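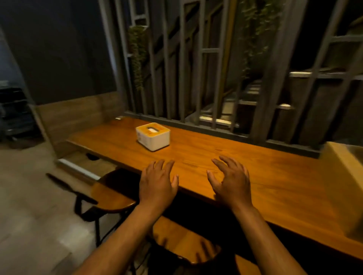 Figure 4.1 Both hands at the counter, tissue box further back.

Chapter 4
Where Does a Movement Begin?

When I started teaching robots from recordings of people, I thought the hard part would be the robot. I had a whole shelf of books about motors and control. What ate my first winter was a much smaller question, which Mercy Langat put to me over a cold cup of tea: when you cut a long recording into separate actions, where do you put the scissors?

Try it yourself before you read on. Reach for something on your desk and pick it up. Did the action begin when your arm moved, when your fingers started to shape themselves, or when you first looked at the thing? I've asked this in plenty of classrooms and I always get a good argument going (usually three).

The method we'll build in this chapter is called Turau segmentation, after the project it came out of. It works on recordings made from head height, looking forward over the hands, with ordinary household and café jobs as the subject matter. Cutlery boxes, lids, tissues, that sort of thing. We chose counter work because the objects are small and the hands keep changing their minds, and a method that copes with a changed mind will cope with most things.

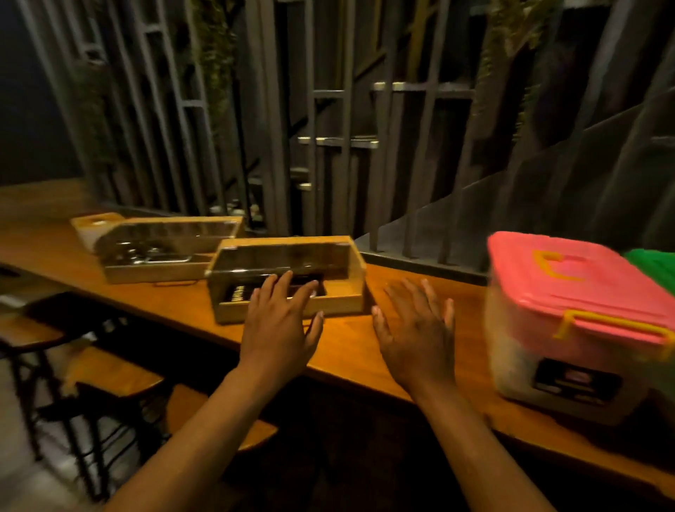

So back to the scissors. Our first attempt was the obvious one. We measured how fast each hand was travelling and made a cut wherever the speed dropped below a threshold. Salim Mugo wrote it in an afternoon and we were terribly pleased with ourselves. Then Esther Gachanja sat down and labelled 30 recordings by hand, and we compared her cuts with ours. The program had found 412 actions. Esther had found 92!

It's worth looking at why the two came out so far apart, as you'll meet the same trouble in your own work. People pause all the time. They hover, they rest one hand while the other gets on with the job, they slow down before a fiddly bit. Our program treated every one of those as the end of something. Esther didn't, and when I asked her how she knew, she said she was watching what the hands were near, and whether that had changed. I wrote that on the whiteboard and it stayed there until August.

That remark became the second version. We kept the speed signal, but a cut only counts if the nearest object to at least one hand is different on either side of it — a small change, and the extra cuts mostly melted away.

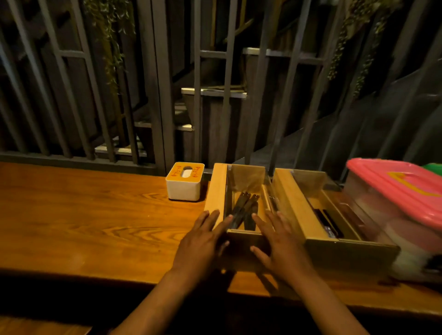
4.1 Two hands, one label?

Everything so far has quietly treated a person as having one hand that matters. Sometimes that's fine. If both hands are at the same object, you can give them a single label and move on, and your robot will be none the worse for it. The trouble starts when they split up. We'll look first at the simple case, with a shared label, and then give each hand its own timeline and see what it costs us.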